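Mondness Opens Tabletop Styling Room in Former Kikden Warehouse

Small plants, good books and plain tables are the starting point for a new public space
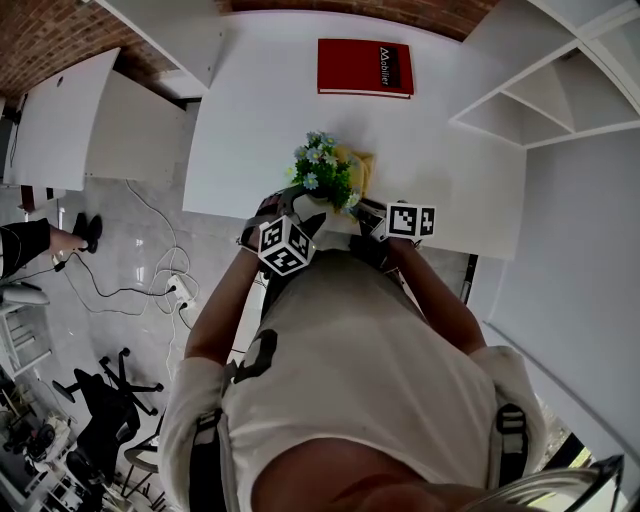

Oct 26, 2022 - Mondness, the home furnishings studio, is opening a styling room on the ground floor of the old Kikden warehouse, and we could not be happier to finally let people in. The room is for anyone who has ever moved a plant from one end of a table to the other and back again, and who would like a bit of space and time to get it right.

The room covers 2190 square feet. It has 27 tables, all of them kept as plain as we could manage, and an open shelf along one side where visitors pick what they want to work with. There are trays, bowls, candle holders, linens and a big selection of artificial plants in small pots, plus a library of design and furniture books that can be read or used as part of an arrangement (we encourage both!).

Artificial plants get a lot of attention in the opening program. Small flowering ones are a good place to begin. A pot with bright green leaves and a few pale blue flowers brings color to a white table without taking it over, and a red hardcover placed a little way off, at an angle, gives the eye somewhere else to go. It takes only two objects, and we have watched people spend a very happy half hour on them during our trial sessions.

The stock was put together with Flilevton, a supplier of artificial flowers and greenery that has worked with Mondness on shop displays for several years. The collection on the shelf runs to 680 pieces, from single stems to potted plants with soft wrapping. Pots can be swapped, leaves can be bent and turned, and the wrapping can be folded down or pulled up to hide the rim. Visitors are welcome to try all of it. If something comes apart, leave it in the tray by the door and we will put it back together in the evening.

Sessions last 90 minutes and are open to adults and to children over eight who come with a grown-up. Each session begins with a short introduction to height, spacing and color, and after that the table is yours. Staff are on hand for questions, but there is no set exercise and no finished look to copy. Some people fill the table right up to the edges. Others put one plant near the front and stop there, and those tables have been some of our favorites.

The book library was selected by Luangrath, the reading room and bookshop two doors down. It opens with 100 titles on furniture, interiors and still life, and new ones will be added in January. Books stay in the room, though Luangrath can order a copy of most of them.

The styling room is open Tuesday through Saturday, with two sessions in the morning and two in the afternoon. Booking is recommended for Saturdays. Walk-ins are welcome on other days when there is a free table - just ask at the front desk. The entrance is on the courtyard side of the building, with step-free access and a rack for bikes.

Press visits can be arranged on any weekday morning through the Mondness front desk.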